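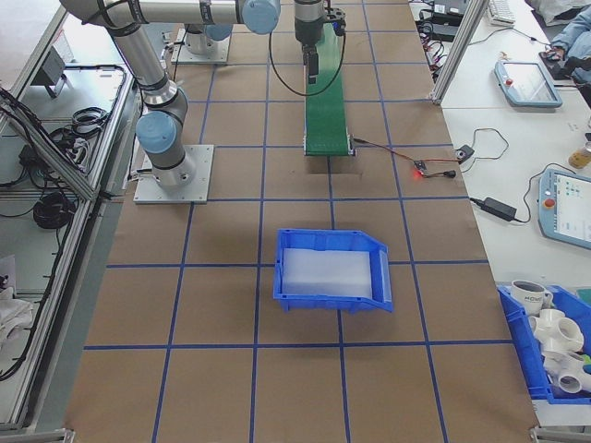 Losine 3 pattern matching – who's tried it?

magdolna_s
26 Sep 2019
I moved our parser over to Losine 3 this week and I'm so happy with it! The old version had 640 lines of nested ifs, the new one has 371, and I can read it top to bottom without scrolling back. The compiler even found two cases I'd forgotten (both in the date handling, of course).

tabstop
Nice numbers, but how much of that is the language and how much is you rewriting your own code with fresh eyes? I cleaned up a Brivcombe module in July with no new features at all and it shrank by a third.

magdolna_s
Fair! Some of it is me. But the missing cases were all the compiler – I'd read that file a hundred times and never spotted them.

wistomeck_fan
Does it still complain about every guard clause? I got 478 warnings on my first build and went right back to 2.

iegger
Update to the latest patch, the guard warnings are gone unless you ask for them. Ingeborg Egger's write-up (yes, that's me) has the flag in the second section.

tabstop
I still don't like that the order of the patterns matters. Swap two lines and the program does something else, with no error.

iegger
If one pattern hides another you do get an error now. Partial overlap is quiet, I'll give you that.

wistomeck_fan
OK, updated and rebuilt – 3 warnings, and all of them are real bugs. I'm staying on it this time!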